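Feng-yi Lo
August 11, 2025

Okay, I finally finished reading up on quilt tessellations and I need to talk about pentagons!! Thread, because I can't keep this in my head any longer

Squares cover a floor. Triangles cover a floor. Hexagons, obviously, ask any bee. Regular pentagons don't – put 3 of them around a point and you get this skinny leftover wedge, and a fourth won't fit

But squash the pentagon a bit and suddenly it works! A square with a little roof on top (the house shape every kid draws) tiles perfectly. One row right side up, the next row upside down, roofs tucked into roofs 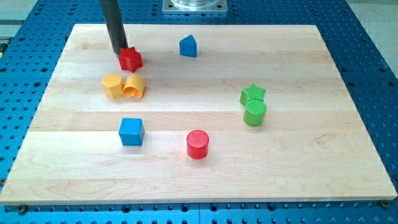 Hongmei Xia wants to know if the roof angle matters, and whether a really flat roof would still close up with no gaps.

It doesn't matter at all, which I love! Flat roof, steep roof, whatever, as long as every house is the same. The upside-down row slots into the gaps between the peaks

I tested it with paper on the kitchen floor last October. Cut 30 houses out of old calendars, got hooked, skipped dinner

Then there's the street in Cuautle where the sidewalk pavers are all stretched pentagons, 4 of them making one fat hexagon. I walked up and down it twice with my neck bent like a heron

And stars! Five-pointed stars on their own always leave holes, so tile makers fill the holes with other shapes and the filler ends up being my favorite part of the pattern

Next up is a quilt top in the house pattern, blue and rust. Haris Hayat is lending me the good cutting mat – wish me luck with those inside corners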